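November, workshop notebook, dye bench

Second round on the walnut hull bath. The first pot went a flat grey-brown on the wool and hardly touched the linen, so I have started again with fresh soaking water and left the iron out altogether. Hulls are from the sack Hamidreza Mahmoudi brought over from Daneshvar. They had gone black in the sack but smelt fine, earthy, no mould that I could find.

Soaked the hulls overnight in the enamel pot with the chipped lid. Brought up slowly in the morning and held just under a simmer, then off the heat with the lid on until it was cool enough to strain. Strained through the old pillowcase. Grit still got through, so next time I will double it.

Liquor made up to 1,000 ml in the big jug. Colour in the jug was like strong tea. It looked darker in the pot and I was disappointed, then remembered the pot is blue inside and makes everything look darker.

Samples, all cut from stock already scoured:
Wool yarn, Judilier two-ply, no mordant
Wool yarn, same, alum
Linen tape from the Nistositz end of roll, no mordant
Linen tape, same, tannin then alum
Cotton lawn, tannin then alum

Labels are knotted string again. The laundry pen washed off the last lot and I had to guess which linen was which.

Wool without mordant took well, a warm mid brown, fairly even apart from one pale place where the tie was too tight. Alum wool is slightly yellower and I can't say it is any deeper. Linen without mordant is a weak beige. Linen with tannin and alum is better, closer to a biscuit colour. The lawn came out patchy, which I put down to crowding. It was folded against the side of the pot and I didn't turn it enough.

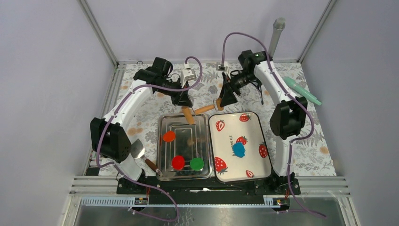 Does the wool need alum for walnut at all? Walnut hull colours wool well enough without it, so I will leave alum off the wool from now on and keep it for the plant fibres.

Rinse water ran brown for the first 2 changes and then pale. Left everything in the last rinse over lunch. Dried on the rack by the back door, out of the sun. Wool dried lighter than it looked wet, as usual. The linen hardly changed.

Rub test with a damp white rag at 4 in the afternoon: faint mark from the alum wool, none from the plain wool, faint mark from the lawn. Will repeat after a proper wash with the neutral soap.

Diễm Chu wants the Evivport cushion backs in something near the plain wool sample but darker. I would try a longer steep before adding iron. Iron made the last batch feel harsh and she noticed it straight away. She is also asking if the linen piping can match. I don't think it can from this bath, and I have told her to expect it a few shades lighter.

Remaining liquor is in the lidded bucket under the sink, marked WALNUT 2. Please don't tip it out. Spent hulls are drying on newspaper in the shed for another extraction.

To do: cut lightfast strips and tape half of each behind card in the south window. Order more linen tape. Find the other thermometer, the one in the drawer reads 9 degrees in ice water.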